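# Le gros bouton rouge arrête-t-il vraiment tout ?

Dans les dessins animés, c'est toujours pareil. Quelqu'un tape sur un gros bouton rouge, une sirène hurle, et toute l'usine s'arrête d'un coup. C'est pratique pour l'histoire. Mais faut-il y croire ? Pas trop vite.

Un bouton tout seul, sorti de sa boîte et posé dans un bac en plastique, n'arrête rien du tout. Tu peux appuyer dessus tout l'après-midi. Pour qu'il serve, il faut des fils, une machine au bout, et d'autres pièces entre les deux. Ces autres pièces sont moins jolies, alors on les oublie. Regardons-les quand même.
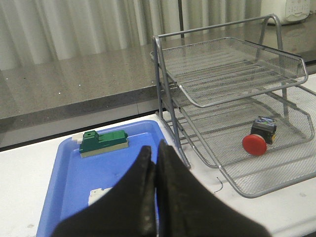
Commençons par le bornier. Son nom vient de « borne » : c'est l'endroit où l'on attache un fil. On glisse le bout du fil dans un trou, on le serre, souvent avec une vis, et un autre fil peut repartir de l'autre côté. On lit parfois que le bornier « fabrique » le courant. C'est faux. Il ne fabrique rien, il relie. Une multiprise ne fabrique pas d'électricité non plus, et pourtant on s'en sert tous les jours.

Passons au bouton. Sa tête large et ronde s'appelle un « champignon ». Les livres disent : « Elle est rouge, donc c'est un arrêt d'urgence. » Hum. Le rouge est un bon indice, car les vrais arrêts d'urgence sont rouges. Mais une couleur ne prouve pas à quoi une pièce est branchée, ni même si elle est branchée. Pour le savoir, il faut suivre les fils ou lire le plan.

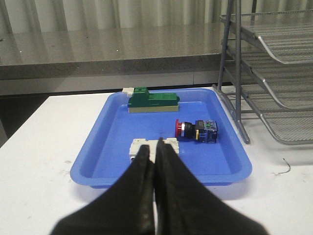
Et si on peignait un bouton vert en rouge, est-ce qu'il arrêterait la machine ? demande une lectrice de Gandus. Non ! La peinture ne change rien à l'intérieur. Ce qui compte, c'est le contact, caché derrière la tête.

Un contact, c'est un petit pont de métal. Quand le pont est fermé, le courant passe. Quand il est ouvert, le courant ne passe plus. Tu penses peut-être qu'appuyer sur un bouton ferme toujours le pont, comme pour une sonnette. Eh bien, pour un arrêt d'urgence, c'est le contraire : le pont est fermé d'avance, et la main qui appuie l'ouvre. Il y a une bonne idée derrière – si un fil de ce circuit se coupe par accident, la machine s'arrête aussi.
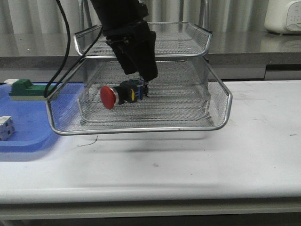 *Le bouton à tête rouge, entre les deux étages du casier en métal.*

Parlons rangement, maintenant. Dans le petit cahier d'atelier Favach, on lit qu'un casier à courrier « suffit pour toutes les pièces ». Toutes, vraiment ? Un casier en grillage laisse voir ce qu'il contient, c'est vrai. Pour un bouton ou un bornier, ça va très bien. Pour une vis minuscule, moins : si elle est plus petite que les trous, elle file sur la table, puis par terre, puis sous un meuble. Pour elle, un bac à fond plein est plus sûr. Avant de croire un conseil, pose-toi donc la question : il marche pour quelle taille de pièce ?

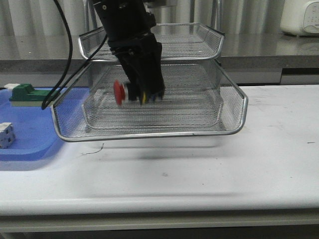 On peut faire l'essai sans aucune pièce électrique. Prends une passoire, 12 haricots secs et une pincée de riz. Secoue au-dessus d'une assiette. Qu'est-ce qui reste ? Essaie ensuite avec une autre passoire, et compare. Les réponses ne seront peut-être pas les mêmes.

**Attention :** les prises de la maison sont à environ 220 volts. C'est très dangereux. On n'y met jamais les doigts ni un fil, et on n'ouvre pas un appareil, même « juste pour voir le bouton ». Si tu veux construire un circuit, demande à un adulte et utilise une petite pile, une ampoule faite pour elle et 2 fils.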